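Does leaving crumbs out really bring mice in? (and other things letting agents tell you)

Forum index > Home and garden > Renting and repairs

tegwen_sayce
Posted 29/04/2025
We had the inspection at our flat in Barnar last week and the agent from Salosar wrote in the report that the mice are down to "tenant housekeeping". One line, no explanation. There is a gap behind the kitchen units you could post a paperback through and the airbrick on the back wall has lost its cover, both of which I reported in October and both of which are still exactly as they were.

I'm not claiming the kitchen is spotless. There are two of us, we eat toast. But is there anything behind this crumbs business or is it just what agents write when they don't want to pay for a builder? My neighbour upstairs has them as well and she scrubs her floor every night.

E_Cozma
It's what they write. I've rented 14 years and had it from three different agencies, once for a flat I hadn't moved into yet.

fabbri63
Bit unfair. Food does matter. A mouse eats next to nothing in a day, so what you and I would call a clean floor can still be dinner. I don't say it lets the agent off the hole in the wall, I say don't go in arguing that crumbs are irrelevant, you'll lose that one.

E_Cozma
If next to nothing is enough then every home in the country has enough. You can't clean to that level. So it explains nothing, does it? You'd get mice in every kitchen with a toaster.

fabbri63
Most kitchens with a toaster and a hole in the wall, yes.

tegwen_sayce
Well, quite. So it's the hole.

Aminu Etim
Hello Tegwen. I did maintenance for a housing association for a long while and my order was always the same: block up first, then traps, then talk about cleaning. Wire wool pushed in tight with filler or sealant over it, not expanding foam on its own, they go through that. Look where the pipes come in under the sink and behind the washing machine. Check the bottom of the back door too. If you can get a pencil under it then assume a young one can get in.

The airbrick needs a proper mesh cover. Do NOT block it up, whatever the man next door says, the floor needs the air.

tegwen_sayce
Thanks, that's useful. Am I allowed to do the wire wool myself or will they use it against me?

Aminu Etim
Read your agreement. Mostly they don't mind, but take photos before and after and send them an email first saying what you're going to do. Then it's in writing that you asked.

satunico_fan
Get one of the plug-in sonic things. Had ours 3 months, no mice.

E_Cozma
Did you have mice before?

satunico_fan
Not that I saw.

E_Cozma
Right.

satunico_fan
Laugh if you like, my sister swears by hers as well. And it's cheaper than a pest man.

Aminu Etim
I've taken those out of flats where there were droppings on top of the plug. I wouldn't spend the money. Peppermint oil is the same, the kitchen smells nice for a day or two and then you have mice in a kitchen that smelt nice.

tegwen_sayce
I did the peppermint oil. No comment.

fabbri63
Coming back to the cleaning side, because I don't think everyone sweeping every night is getting much for it. A broom on a hard floor shoves a fair bit into the gap under the units, and that's the one place you don't want it. Pull the kickboards off and see what's under there. When I did mine it was years of pasta and a whole fish finger, and I'd been telling people how clean I was.

Then do the table before the floor. Straight on to the cloth, edge of the pan flat down and brush into it, and don't shake the cloth out of the back door either unless you want them queuing there.
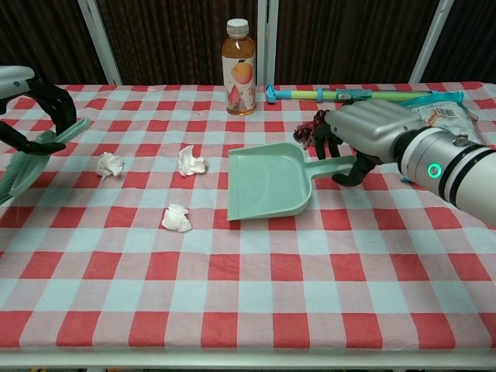

Aminu Chukwu reckons the table is a distraction too, and that the thing to look at is the pet bowl or the bird feeder. He had traps down all winter, caught next to nothing, and then moved a sack of seed out of the cupboard under the stairs into a metal bin with a lid. He thinks that did more than any amount of wiping, although he admits he also fixed the back door in the same fortnight, so take your pick.

E_Cozma
That's my whole problem with these threads. Everyone does four things at once and then credits the one they like best.

fabbri63
Fair. I did the kickboards and the wire wool on the same weekend, so I can't swear to mine.

tegwen_sayce
No pets, no bird feeder here. I had the kickboards off tonight. There was some rice, a lot of fluff and a pen. Also droppings, all of them at the end by the pipe and hardly any near the rice, which I found interesting.

Aminu Etim
Then that pipe is your way in. Photograph it with the droppings showing before you clean up, and wear gloves. Don't sweep them dry, spray with disinfectant, leave it a bit and pick up with kitchen roll.

tegwen_sayce
Done, and sent to Salosar with the October emails attached. I've asked them to take the housekeeping line out of the report.

E_Cozma
They won't.

fabbri63
They might if she asks for it in writing and mentions upstairs. Has your neighbour complained separately? Two flats is harder to put down to toast.

tegwen_sayce
She hasn't, she thought it was her fault. I'll knock tomorrow and give her the email address.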